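Questions people ask about Tedstead

Tedstead is the picking software we write and look after at Panelska. It takes the pictures from a camera at the robot's wrist, works out what might be worth grabbing, plans a way down to it and keeps an eye on things during the lift. Flora Cruickshank and I get much the same questions every time we show it to someone new, so I have gathered the answers here. Do write if yours is missing!

Do I need a particular robot?

No, though you do need one that will take a new position target while it is still moving. Tedstead talks to the arm through a small piece called Birkex, and there are 7 arm drivers in the current release. If yours isn't among them, writing a driver is usually a few days of fairly patient work, and the simplest one in the folder is a good place to start copying from.

Why put the camera at the wrist when a fixed one sees more?

We do like a fixed camera, and you can run both. The trouble comes in the last bit of the approach, when the arm itself gets between an overhead camera and the thing you want. A wrist camera goes along for the ride, so its view gets closer just when closeness matters. The price is that the tool takes up a good share of every picture, and the planner has to cope with a view that shifts whenever the arm does.

How does it know which part of the picture is the robot?

With a mask, which you make once for each tool. Rigid parts are easy: the shaft, brackets and clips stay put in relation to the camera, so the setup program can find them by comparing pictures from lots of different poses. Soft parts need more care, as a bellows changes shape, and for those we keep a looser border and let the software treat anything inside it as unknown.

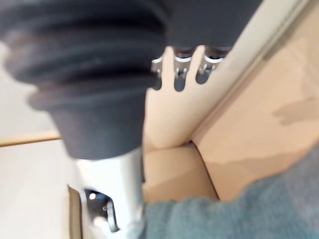
Wrist camera view during a pick, with the bellows at upper left and cardboard behind.

Please don't draw the mask too generously. Sinéad Conneely once gave a tool a lovely wide margin, to be on the safe side, and then spent most of an afternoon wondering why the planner ignored everything on one side of the bin.

What about blurry pictures?

Every picture gets a sharpness score, worked out only on the part outside the mask. Poor ones are still used for rough tracking – they are perfectly good for telling that something large has moved – but they are never used to choose a grasp. If your scores are low all the time, try a shorter exposure and more light before you touch any settings.

Can it manage cloth and cardboard together?

Mostly, yes. Cardboard gives nice flat faces and firm edges, while knitted fabric has soft curves and hardly an edge you would trust, so the two go through separate grasp scorers and the results are compared at the end. Cream or tan surfaces lying against one another are harder, and there a depth camera helps a great deal.

How often does it replan?

Every 300 milliseconds by default. You can go quicker, but on a modest computer the arm begins to dither between two equally good plans, and it is rather painful to watch.

Where do I find out why a pick failed?

Open Pringle, our log viewer. It puts the camera picture, the mask and the chosen plan side by side, and you can step through a pick slowly. Error 145 is the one most people meet first, and it means the mask belongs to a different tool from the one named in the settings file.

Which port does Birkex use?

1126, unless you change it in the settings.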